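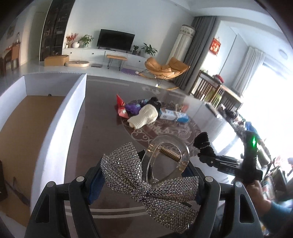
Hidbridge would like to sell you a household tidying kit by the month, and the brochure is mostly about dishes. My drawers hold no such challenge. They hold things like a rhinestone hair bow, all loops and sparkle, sitting between two black fingers and daring them to pick an end. 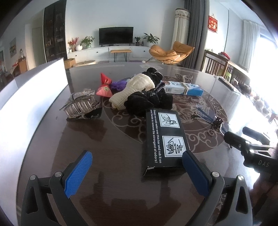 The kit costs 50 a month after a trial of 12 days. Güven Kurtuluş, who handles their sales, calls that less than a cleaner. My cleaner also does windows.
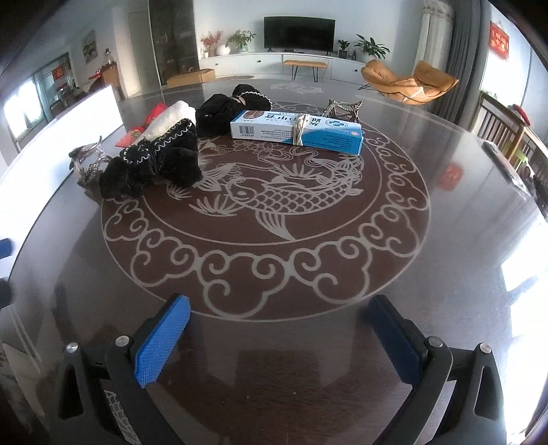
Filed under: Home Gadgets, Opinion

I'd still take the trial. Soft, shiny, shapeless clutter is the fair test, and I'd want to see nearly a week of it before anybody gets my card number.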